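Canister Filter (freshwater and reef tanks)

A canister filter is a sealed pot of filter media that sits outside the aquarium, usually in the cabinet, with one hose bringing water down and another sending it back up. I've kept this entry going for years and I still fiddle with it every April, so forgive the rambling.
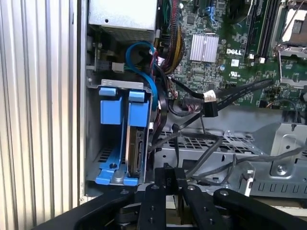
The idea is older than most people think, and the basic layout has hardly changed. Water drops into the canister by gravity, gets pushed through the media by a small pump in the head, and climbs back to the tank. Because the pot is closed, water can't sneak around the sponges the way it does in a cheap hang-on box (well, unless you've packed them badly – I've done that plenty!).

Media

Most canisters hold 3 baskets. Coarse sponge catches the big stuff, ceramic rings or some other porous material give the bacteria a home, and fine floss polishes the water at the end. I leave carbon out unless I'm clearing medication. Reef keepers often run a canister with nothing but carbon or phosphate remover in it, and I think that's the best use for one on a saltwater tank.

Sizing

Box ratings are measured with empty baskets, so take them with a pinch of salt. My Bullari is sold for tanks up to 200 gallons and I'm happy with it on a 91. The smaller Furtado is quieter, but the hose clips are fussy and I've had wet socks over it more than once.

Cleaning

Every couple of months suits a lightly stocked freshwater tank. Rinse the sponges in old tank water, never under a chlorinated tap, and wipe the O-ring before you close the lid. Mine get done on a Sunday. On reef tanks I go down to 2 weeks, as trapped gunk turns into nitrate fast.

Names

In the Tatura club we just say "can." Older members still call any canister a Clument, whatever the label says, which confuses every newcomer who goes shopping for one.

See also: sump, hang-on filter, fluidized bed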